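How to Record Demonstrations You Won't Have to Throw Away

Most guides to collecting robot demonstrations tell you to get as many as you can. I have my doubts. Our first batch for the Skudetano arms had 304 episodes in it, and when we went back and watched them, 152 were usable. Half. The policy we trained on the full pile was worse than the one we trained on the good half, and it took two weeks longer to find that out than it should have.

What follows is the routine we use now for two-arm tabletop tasks with cups and holders. It is slow. If somebody sells you a fast one, ask to see their reject pile.

What you need

Two arms you can teleoperate together, a head camera that does not move between sessions, a table you can wipe down, and a written task sentence. The sentence matters more than the hardware. Ours was "put each cup in the holder and take it out again," and three operators read it three ways. One used the left arm for everything. One passed cups from hand to hand in midair. All of that went into the same folder under the same label.

Step 1. Write the task so two people do it the same way

Say which arm does what, where each object starts, and what counts as finished. Ours now says the left arm takes the nearest cup on its side by the rim, the right arm stays clear until the left has let go, and the episode ends when both grippers are back over their start marks. Give the sheet to someone who wasn't in the room when you wrote it. If they ask a question, the sheet isn't done.

Step 2. Decide what is allowed to vary

People love the word "diversity." In practice it often means nobody set the table up properly. Pick two things to vary and hold the rest still. We vary cup position and fill level. The coaster stays on its tape mark, the lights stay on, and the operator stands in the same place.

Put liquid in the cups if there will be liquid in the cups later. Empty paper cups slide and tip at a touch, and the operator learns a set of tiny careful motions that are no use once there is weight in the bottom. Weak tea works fine and shows up on camera better than water.

Step 3. Check the view before the first take

Move both arms to the middle of the table and look at the camera feed, not at the table. You are checking whether you can still see the cup rims with the grippers down. With long fingers coming in from the side, you can lose a contact point completely and never notice, as the person driving has a fine view from where they are standing.
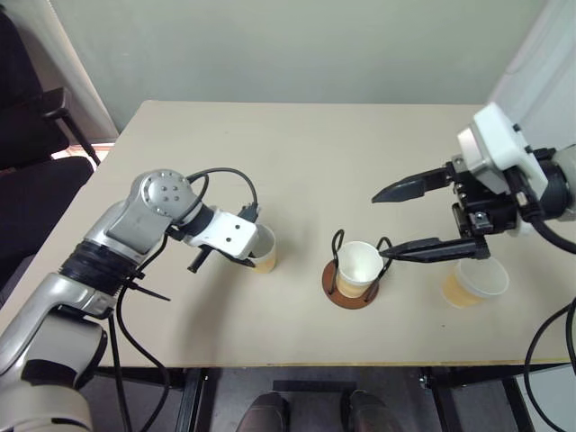
Heledd Prothero wrote in to say that this is backwards, and that she would rather have 160 messy episodes from six operators than a tidy set from one. Clean data, she says, gives you a policy that falls over the first time a cup is an inch out of place. She never tapes anything down at Brerine and sees no reason to start.

I take the point about operators, and we now use more than one. I don't take the rest. An inch of cup movement belongs in step 2, as something you chose and wrote down. If it got in by accident, you can't say later how much of it you have.

Step 4. Record in short blocks

Six episodes, then stop and reset everything. Hands get lazy faster than people admit. By the end of a long block, our operators were nudging cups over with a finger to line them up and then grasping, and the model copied the nudge very faithfully.

If a cup tips, keep recording only if the task sheet covers recovery. Otherwise end the episode and mark it "tip." Don't quietly stand the cup up and carry on.

Step 5. Watch them the same day

All of them, at double speed, before anyone goes home. Keith Rewi and I split ours and then swap a few to see whether we agree. At the Dimbridge lab we disagreed on up to 6 in a session, nearly always over whether a cup was seated in its holder or just leaning on the wire. Settle it, and add the answer to the sheet.

Step 6. Train early on too little

Run a small policy after the first day or two. It will be bad – you want to see how it is bad. Ours drove the right arm straight at the holder while the left was still in the way, and when we looked, the wait was missing from most of the recordings. The Bajwa scripts will happily report a falling loss the whole time this is going on. Ignore the curve and go watch the arms.

Keep the rejects in their own folder with the reason in the file name. We have used the "tip" pile twice since June.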